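Print this page | E-mail this page

Food Safety and Public Health, Unit 4
Handout: Norovirus in shared kitchens

Welcome back! Today's topic is my favorite in the whole course, because such a tiny thing can cause so much trouble. Norovirus spreads through food, water, surfaces and people, and it takes very few particles to make someone sick. Keep that in mind as you read the Bangera case.

The Bangera case (for discussion)
A residence hall in Bangera served 2,675 meals over one long weekend in December. By the end of it, 498 students and staff had reported vomiting or diarrhea. The inspectors looked first at the chicken, then at the salad bar, and the salad bar is where the case gets really interesting — the greens had been washed properly, but 2 food workers had come back to work the day after their symptoms stopped.

Why was that too soon? People can go on shedding the virus after they feel well again. Many food codes ask workers to stay home for at least 48 hours after the last symptoms, and you should know that number cold.

Terms to learn
Attack rate: the number of people who got sick divided by the number exposed. (Careful! Meals served is a different thing from people exposed, so you can't work out the attack rate from the figures above. What else would you ask the hall for?)
Incubation period: the time from exposure to first symptoms, usually 12 to 48 hours for norovirus.
Fomite: an object that can carry germs from one person to another, such as a faucet handle, a serving spoon or a cup.

Hand sanitizer doesn't work well against this virus. Soap, running water and a good scrub do much better, and surfaces need a bleach-based cleaner or another product approved for norovirus.

For next time: read the Mestden water report and write 10 lines comparing it with Bangera. Bring your line list too!

3 comments | 11 shares
Jivholm Extension Program, Course Office | Copyright Jivholm | Back to top

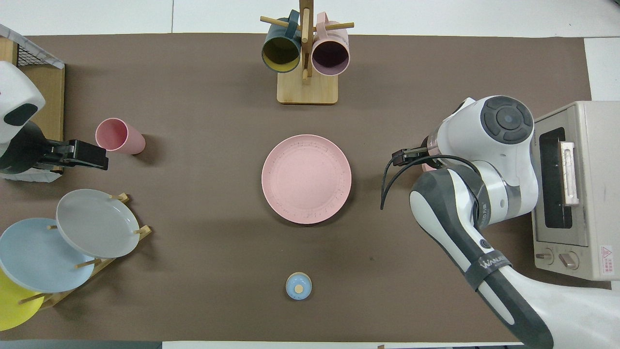 Mugs on a wooden stand, with a pink plate.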